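Nokura to fund second handling cell from April equipment budget

Nokura has approved the purchase of a second small-part handling cell for its Dustbridge site, with the order to be placed in April. The supplier is Cositz, which also provided the quote for spare fingers and cabling. Integration has been awarded to Siddiqui, a contractor already working at the site.

The planning document lists 33 line items. The arm and controller are priced separately from the work surface, guarding and installation, and the company will hold back part of the integration fee until acceptance.
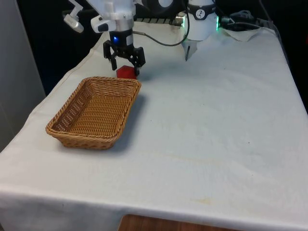
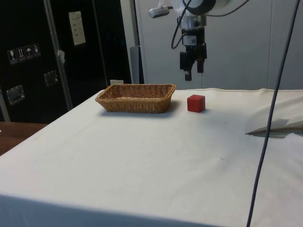 Red cube and wicker basket on the cloth-covered table.

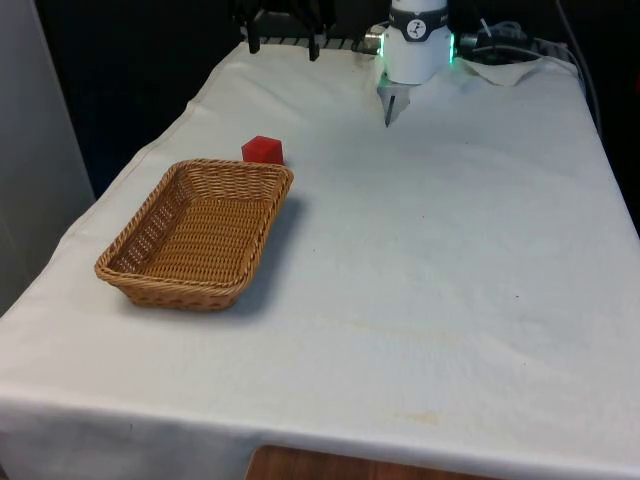
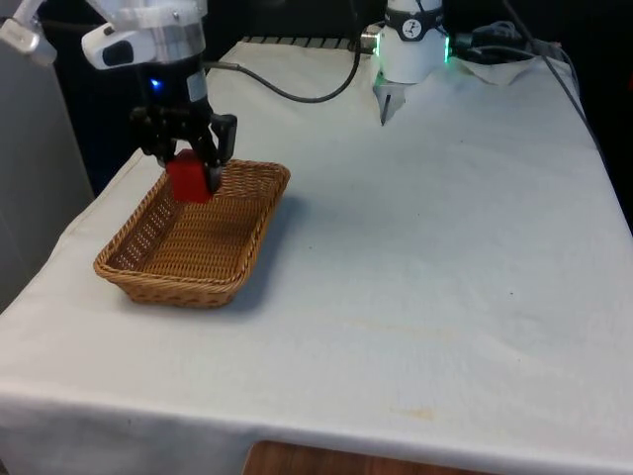 Acceptance terms take up most of the contract. Siddiqui must complete 449 consecutive transfers at the agreed speed before the final payment is released, and any stoppage resets the count. The part for the test is a single rigid block delivered to a shallow container, the same arrangement as the red cube held over the basket in the last picture. Mixed parts will be tested under a separate schedule, with no payment attached. Nokura asked for the split after an earlier purchase in which one difficult part delayed sign-off on the whole cell.

Cable routing was added to the scope at the final review. The quote now includes 260 feet of cable and the clips to fix it along the rear of the work surface. Spare fingers will be stocked at Dustbridge, and replacement cable sets will be ordered as needed.

Floor space has been set aside next to the existing packing line. Electrical work is charged to the building budget and does not appear in the equipment total. Operator training is limited to 100 hours in the first year, after which further sessions are billed at the contractor's standard rate. A third cell is listed in the plan without a date or a price.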